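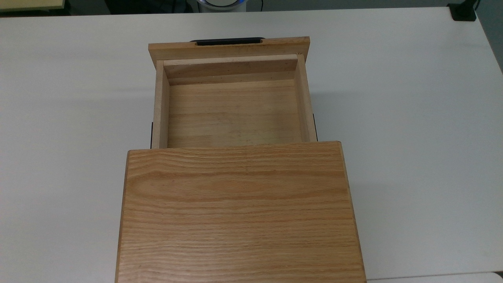

September, a little past nine in the evening, and I'm finally sitting down with my tea. I spent nearly the whole day on the drawer cell, and I can't say I minded it (the Dundby bench is a peaceful spot once the compressor settles). The pull test had been drifting, so I went back to the beginning and set the home position again with the little cabinet on the white table, its drawer all the way out and empty, so I could get at the black slides on either side and wipe them down properly. Then a dab of grease, and the stop distance typed in fresh. Gerasimos had it at 75 percent speed, bless him, and I brought it down to 70.

Esperanza wants 1,000 cycles before it goes to Wollville. I ran 100 and stayed to listen to every one, like an old hen! Tomorrow I must remember to look at the wrist cable, and call Nikolaidis about the spare belt.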